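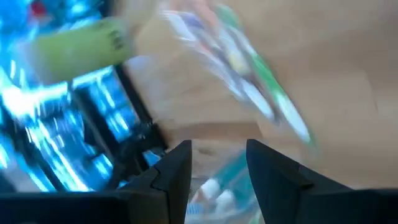
The Calleck Manipulation Laboratory has completed the first phase of its program on teaching by demonstration. This thread summarizes the work and its findings to date.

1/ The program asks how well a robot arm can learn to sort packaged household goods from examples given by a person. Operators guide the arm in one of two ways: by hand, holding the wrist directly, or by remote control from a separate desk.

2/ Between May and August, our operators recorded 839 demonstrations. Of these, 651 were accepted for training. The remainder were set aside, most often when the operator paused for a long period or restarted the task partway through.

3/ Each accepted demonstration includes the view from the wrist camera, the joint positions of the arm, and the opening of the gripper. All three are recorded on a common clock.

4/ Fast wrist movement remains a concern. When an operator swings the arm between items, the wrist view blurs and printing on a package can no longer be read. We have chosen to keep these passages in the collection, as the trained system will meet the same conditions in use.

5/ Clear and flexible packaging continues to be the most difficult category. Operators working by remote control made more grasp attempts on such items than operators guiding the arm by hand.

6/ Sidra Bajwa, who directs operator training, has revised the written guidance. Operators are now asked to slow the arm before the final approach, to close the gripper in one motion, and to avoid correcting a grasp after the item has been lifted.

7/ A total of 31 operators took part. New operators complete a practice period on the Molari desk controller before any of their sessions are recorded. Those with prior experience may apply for a shorter period.

8/ Phase two will be carried out jointly with the Nedier Institute. The partners intend to bring the collection to 4,000 demonstrations and to add a second workstation at the Murakami Building.

9/ Seema Dhillon will lead the evaluation. Her group will test systems trained on hand-guided and remote sessions separately, then on both together, using items that do not appear in the training set.

10/ Research groups wishing to review the operator guidance may request a copy from the laboratory office. Requests for access to the recordings will be considered once the phase one report has been released.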